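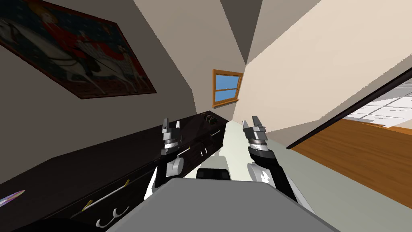 A painting of a horse and rider above a long, dark cabinet with drawers.

The Salt Warden is a fantasy novel by Yesenia Benavides, published in August 2019 by Vlachou. It is the first of 2 books set in the river kingdom of Prevotitz, and was followed by The Drowned Toll.

Plot
Ilse Marrow, a ferry keeper's daughter, inherits the office of salt warden when her aunt disappears from the fortress of Nudmont. The warden must renew a line of salt along the border every five years to keep out the river dead. Ilse finds that the line has been broken from the inside and suspects the regent, Lord Havric. She travels to the capital with Teodor, a deserter from Havric's guard, and learns that her aunt made a bargain with the dead to end a famine.

Background
Benavides wrote the first draft while teaching school in Kernalville. Her editor, Radka Nikolovski, asked her to cut 70 pages from the middle section, most of them about Teodor's childhood. Two of the removed chapters later appeared as a short story, "The Guard at Low Water."

Reception
Reviewer Arsen Kuzmenko praised the border chapters but found the court scenes slow. Amedeo Caruso called the ending abrupt.

An audiobook read by Aminu Ogunleye was released on December 7, 2022.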